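Drernach to Open Toy Lending Room in Somirow in November

Families can borrow toys at no charge; donation drop-off starts ahead of opening
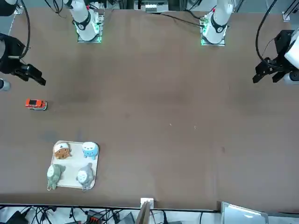

A small collection of toys on a brown tabletop. (Photo: Drernach)

SOMIROW – Drernach, the family resource center on Rai Street, will open a toy lending room in November. Any family living in Somirow will be able to borrow toys from the room and take them home, much as they would borrow books from a library. There is no fee to join and no fee to borrow.

The lending room takes over the former reading room on the ground floor, next to the side entrance. It will be open on Monday afternoons to start, with more hours to be added in the spring if there is enough demand.

"Parents have been asking us for this for a long time," said Selina Tanner, director of Drernach. "Children go through toys quickly. Something that gets played with every day in the fall can be sitting at the bottom of a box by the new year. We would like those toys to go to another house where a child will use them, and then come back here and go out again."

How borrowing works

Each family will get one card, which covers all the children in the household. A family can have up to four toys out at a time, and each toy can be kept for three weeks. Loans can be renewed once at the desk or by phone, unless another family has asked for the toy.

A toy with several pieces counts as one toy. A tag on the bag or box will say how many pieces belong to it, and families are asked to check the pieces against the tag before bringing the toy back. If a piece is missing, staff will make a note of it and the family can bring it in later. Drernach will not charge for lost pieces or for normal wear.

"We talked about deposits and decided against them," Tanner said. "A deposit keeps some people away, and those are often the people who would get the most out of it. If a toy car loses a wheel, it loses a wheel. It was being played with."

Families can sign up at the front desk during regular center hours. They will need to show something with their address on it, such as a utility bill or a school letter. Children do not need to be present for sign-up, but they are welcome.

Sorting and shelving

Toys will be shelved by age, in three groups: babies and toddlers, preschool, and early grade school. Each group has its own wall of low open shelves so that children can see what is there and take it down themselves. Puzzles and games with small parts will be kept on a high shelf behind the desk and handed out on request.

Benvinda Torres will run the lending room. Torres worked in child care for many years before joining Drernach, most recently in the center's after-school room, where she set up the current system of picture labels on the toy bins.

"Children put things away when they can tell where things go," Torres said. "That was my whole idea with the labels, and we are doing the same in the lending room. There will be a picture on the shelf for each kind of toy. Vehicles go with vehicles, animals go with animals. A child who can't read yet can still return a toy to the right place, and most of them like doing it."

A large table will be kept free for returns and for children who want to try something before taking it home. Torres said she asked for a big table early in the planning, ahead of rugs, chairs or anything for the walls.

"You need a flat place where you can lay everything out and look at it," she said. "On the floor, pieces end up under the shelves. I did not want a new table, either. People are careful around new furniture, and I don't want anyone worrying about a mark on the top."

Cleaning and checking

Every toy will be cleaned and looked over when it comes in and each time it is returned. Hard toys are wiped down with mild soap and water and left to air dry. Soft toys that can go in the washing machine are washed and dried on the day after they come back. Soft toys that cannot be washed will not be part of the collection.

Staff will also check for cracks, sharp edges, loose parts and battery covers that do not close. A toy that fails the check is set aside for repair, and a toy that can't be repaired is taken out of the collection. Usable parts will be kept. Leonilde Frade, who handles repairs at the center, has set up drawers for spare wheels, screws, buttons and game pieces.

"The jobs are mostly small ones," Frade said. "Gluing, tightening, sewing up a seam. A missing game piece can usually be replaced with something close enough. What I can't do much about is brittle plastic – once it starts to split it keeps splitting, so please look for that before you donate."

Donations

Drernach is asking residents for gently used toys. Donations can be left at the front desk during regular center hours. Please do not leave bags outside the building overnight.

Toys most needed:

Wooden and plastic blocks
Toy vehicles
Play food and dishes
Animal figures
Puzzles with all of their pieces
Simple board games
Musical toys for toddlers

The center cannot accept car seats, cribs, bicycles, helmets, toys with magnets that come loose, or anything that has been recalled. Stuffed animals are accepted only if they have a care label showing that they can be machine washed. Video games and electronic tablets are not being collected at this time.

Donors do not have to clean toys before dropping them off, but it helps. It also helps to put sets together in a closed bag with a note saying what is inside. Batteries should be taken out.

Donated toys that do not suit the lending room will be offered to the center's after-school room first and then to the free shelf in the lobby. Donors who would like a toy returned to them if it is not used should say so when they drop it off.

Storage provided by Bistex

The shelves, bins and returns cart for the lending room were provided by Bistex, a storage and shelving supplier based outside Somirow. The company also sent a crew to put up the shelves and fasten them to the walls.

"The request was very clear, which made it easy for us," said Clementina Pinheiro, community projects manager at Bistex. "Low shelves, nothing with a door, and bins that a small child can lift. We changed the bins once, after Benvinda tried the first ones and found the handles too stiff. The second set is lighter and a little shallower."

Bistex will replace damaged bins at no cost for the first three years.

A family's view

Esperanza Park, a parent of twins in the center's preschool program, was among the families who gave comments during planning. She asked for a way to reserve toys in pairs.

"If one of mine has a truck, the other one wants a truck," Park said. "It doesn't need to be the same truck, but it needs to be a truck. I said that in the meeting and several other parents laughed, and then they all said the same thing about theirs."

As a result, families will be able to ask at the desk for two toys of the same kind to be held together for up to seven days.

Park said she is also looking forward to having less in the house. "We live in an apartment. I don't mind toys on the floor in the evening, I just need them to be different toys once in a while."

Opening afternoon

The first lending session will be on a Monday afternoon in November, and the exact date will be posted at the front desk and on the lobby notice board. Families who sign up beforehand will be able to borrow on that first afternoon. Others can sign up on the spot, although there may be a wait.

There will be coffee and juice in the lobby. Strollers can be left in the hallway by the side entrance – please keep the door to the stairs clear. Street parking on Rai Street is free after noon.

The side entrance has a ramp and the lending room is on the same level. Families who need other arrangements, including a quieter time to visit, can ask for Benvinda Torres at the front desk.

About Drernach

Drernach is a family resource center serving residents of Somirow. It offers preschool and after-school care, parent groups, a clothing exchange and a lobby free shelf. The center is open to all families in the town.

Media contact

Selina Tanner, Director
Drernach, Rai Street, Somirow
Reporters who would like to visit the lending room before it opens should contact the front desk to set up a time.

###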